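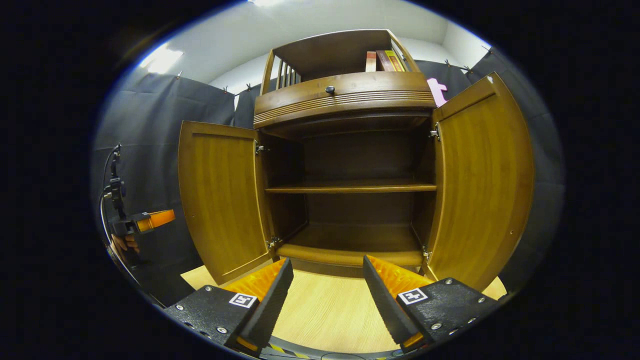

## Clokent gripper kit – review meeting, 17th October

Present: Hafiz Purba, Védís Norðdahl, and me on the notes (Stodimel side, so forgive the bias).

### 1. The kit

Védís went through the Clokent offer again. We'd get the hand-held grippers, the orange finger inserts and a year of spares for 700 a month, with 16 hours of support on top. Hafiz thinks the support is thin. I rather like the grippers – they sit nicely in the hand – but I did moan about the cable, and I'd like that minuted!

### 2. Cupboard and toy tasks

We talked for ages about the little cabinet. Védís wants door opening kept as its own task, and toys to the shelf as another. Hafiz would sooner run them together (he always would). Left open until Bjarnason send their quote. 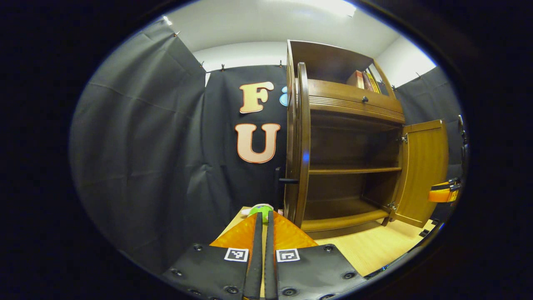 *Gripper fingers at the green and pink soft toy, cabinet doors open.*

### 3. Flomdale

They've asked for 86 recordings before they'll sign. I said fine, Védís said January. January it is.

### Actions

- Hafiz: ask Clokent for five more support hours
- Védís: chase Bjarnason
- Me: write to Flomdale about dates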